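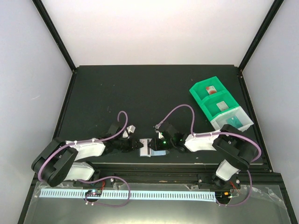

Ukero two-arm bench with both grippers at a flat item, bins to the right.

Ukero two-arm bench: review after a month of recording

We bought the Ukero bench to do one job, which was to collect demonstrations of two arms handling thin, flat things. A person drives the arms, the software records what the joints and cameras did, and the recordings go to a model that is supposed to learn the motion. We used the bench through all of February and kept 1,519 episodes. We threw out another 140. What follows is what I would have wanted to read before ordering.

What you get is an enclosed bench with a black work surface, a plain white panel at the back and pale walls on either side. Two arms mount on a grooved rail along the front. Ours arrived in three crates from the distributor in Clendholm, along with the pair of smaller driver arms that the operator holds, the cameras, a power supply and a license for the recording software, which is called Erdős. The bins were our own purchase.

Setup

Assembly took two people a day and a half. The frame is simple and the instructions are good as far as they go. The rail is the best part of the mechanical design. The arm bases can be shifted along it, and we moved ours twice before we were happy with the overlap in the middle. If you plan to do handoffs, put the bases closer together than the manual suggests. At the factory spacing our two grippers could meet in the center but had very little freedom once they were there.

Cable routing is left to the buyer. The purple tubing along the arms needs slack at the elbow and again above the gripper, and it took us a few tries to find out how much. Too little and the arm pulls against it at full reach. Too much and the loop gets into the camera view. We ended up with an arch over each gripper. Two small white ties hold the tube along the left forearm. I would like to see Ukero ship proper clips.

The front panel, with its light strip and the electronics in round openings, is open to anything you drop on it. A cover should have been included at this price.

Driving the arms

The driver arms are light and follow well. There is a small delay, which you notice for the first hour and then stop noticing. New operators were making usable recordings by the end of their first afternoon. We had each of them do 20 practice episodes that were never saved, and I would keep that rule.

The elbows are bulky. When both arms come together at the front of the bench, the forearms lie nearly in line and the elbows stand out to the sides, and the one on the right comes close to the bins. We set the row of bins at an angle on that side and it helped with placing, but it left the right elbow less room than I would like. Twice an operator nudged the nearest bin during a reach. Both episodes went in the discard pile. If I were laying out the bench again I would push the whole row farther back.

Bin color turned out to matter more to the people than I expected. Two compartments are bright green and the one at the near end is translucent white. Operators found the green ones at a glance and asked for a second green unit. I can't tell you yet what the model thinks.

Recording

Erdős is plain software that does what it says. You name a task, set the number of episodes, press the pedal to start and press it again to stop. Each episode is saved with joint positions, gripper opening and all camera streams on a single clock. I checked the timing against a flashing lamp and found no drift worth reporting over a long session.

The weak spot is labeling. You can mark an episode good or bad and type a note, and that's it. There is no way to mark the moment inside an episode where something went wrong. For a learning system that is exactly what you want, since a fumbled grasp followed by a good recovery is useful if you know where one ends and the other begins. We kept a separate spreadsheet for this. It is tedious, and errors crept in.

Batches are limited to 200 episodes. After that the software makes you close the task and open a new one. The batches can be merged later with a script that comes on the drive. It works, but it doesn't carry the notes across. Export your notes first.

The fixed view

The fixed camera gives a good overall view of the bench. Both arms, the bins and the whole working area in front are in it. The black surface gives strong contrast against white and light blue material. It also shows every speck of lint, and pale fluff can be a problem if you are trying to keep your recordings consistent. We wipe it down at the start of each batch.

What the fixed view cannot give you is the grasp. With a flat item lying near the front edge and a gripper over the middle of it, the fingertips hide the part you care about. For that you need the wrist cameras, and I rate them as the main reason to buy this bench over a cheaper one. 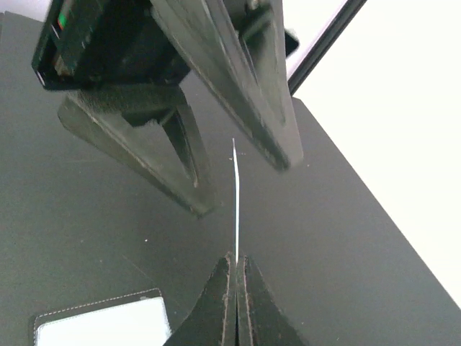

Odport, 7 March 2023

I held the wrist camera section back until we had trained on the February recordings, and that has now been done once.

The wrist view looks past the gripper's own two fingers, which come up from the bottom of the picture and close to a point. With something thin pinched between them and the other gripper waiting open at the far end, you get very nearly the whole handoff in one view. Edge-on, a thin strip shrinks to a fine line, bright low down and grayish at the tip. I worried that this would be too little for a model to go on. Against the dark tabletop it is still easy for a person to see, including a slight bend toward the top, and the first trained version does go for the strip more often than it misses. I won't give a rate from one training run.

Focus is the main complaint. The lens is set for the point where the fingertips meet. The receiving gripper's fingertips are soft, and so is the outer side of the near right finger. For a handoff I would trade a little sharpness up close for more at the far end. Ukero's support told us the focus ring is glued and that turning it voids the warranty. We have left it alone.

Exposure is the other one. White things near the camera go to plain white with no detail left in them, and so does the background past the edge of the table. Locking the exposure lower in Erdős rescued some of this in later batches - the setting is under Devices and not under Cameras, where anyone would look. Do this before you record anything you intend to keep. Mixing two exposure settings in one set is a mistake I would not repeat.

The fingers

They hold thin material well when the tips come together evenly. Ours have a visible line of wear on each side of the seam, brownish gray with lighter marks along the edges. There is a slight notch between the two tips, and the strip sits in it. I don't know yet how much wear is too much. Spare fingers are sold only in pairs with the housing attached, and that should change.

The wider fingers with the triangular opening are easier to receive with. You can hold them apart, one on each side of the strip, and have a good margin for error before closing. Ovidiu Olteanu did the largest share of our driving, and his advice to new operators is to stop the receiving hand early and let the other hand bring the item in. Episodes done that way are shorter and look more alike. We now ask everyone to do it, apart from one batch in which they are told to vary it.

Who should buy it

A small group that wants to record two-arm work on light objects and doesn't want to build its own bench will be well served. If you need to lift anything heavy, look elsewhere. If your tasks depend on detail in bright or shiny material, ask for a loan unit first and test the cameras under your own lights.

Good: adjustable rail, easy to learn, reliable timing across streams, useful wrist view.

Not so good: no tube clips, open electronics at the front, thin labeling tools, glued focus, spare finger policy.

Four stars out of five. We have asked Clendholm for a quote on a second one, without the driver arms, and are waiting to hear back.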